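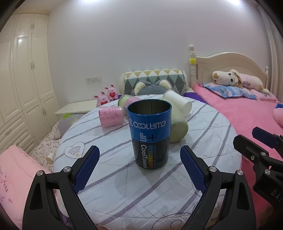
A demonstration set is a collection of short recordings in which a person does the task with the same kind of fingers the robot will later use. The person supplies the judgment and the hand-held gripper supplies the geometry, so each recording can be read as a series of finger positions and openings. For the pick task in this unit the useful part begins before contact. A cylinder standing upright on a quilt, with the two blue pads held open wider than its body and a short distance still to go, is a typical approach state. The learner needs many of these, from different heights and angles, and with other objects lying behind the target.

Home recordings – the Wirnville set used in the lab sessions is one – differ from bench recordings in three respects. The support surface is soft and may give under load. The background is busy and changes from home to home. The wide lens bends straight edges near the border of the view, so calibration must be applied before any distance is estimated.

Course home Units Lab sheets Readings Contact

4.2 Segmenting an episode

The Wirnville set has 3159 episodes. Each is divided into approach, closure, hold, transport and release. The boundary between approach and closure is placed at the first frame in which the finger opening starts to shrink and does not grow again before contact. If the operator opens the fingers a second time, the episode is marked as a retry and kept. Retries are useful and should not be trimmed out.

Hold starts when the opening stays constant for 11 frames. A shorter pause is counted as part of closure.

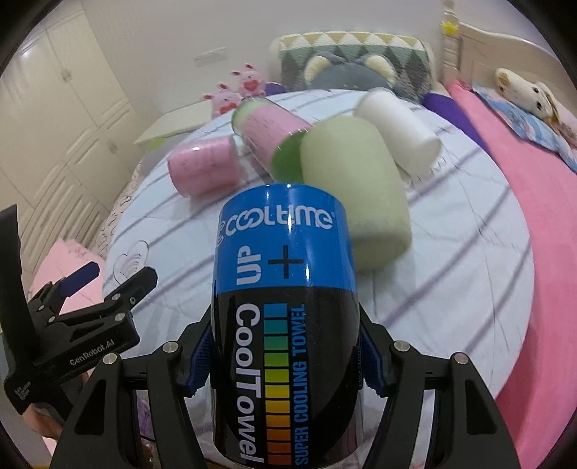
Figure 4.2. Hold phase: container upright between the two blue pads.

Note that the opening during hold gives a rough width for the object at the height of the pads. It does not give the grip force. Two episodes with the same opening may differ in force, and the label file has no field for it.

4.3 Lab work

Take 100 episodes from the Kotian folder and mark all phase boundaries by hand. Run the Gerkex script on the same episodes and list every boundary that differs from yours by more than 14 frames. For each one, state which boundary you would keep and on what evidence. Episodes with a hidden fingertip go in a separate list.

Send both lists to Yolandi Mkhize before the September review. File names follow the pattern on lab sheet 3.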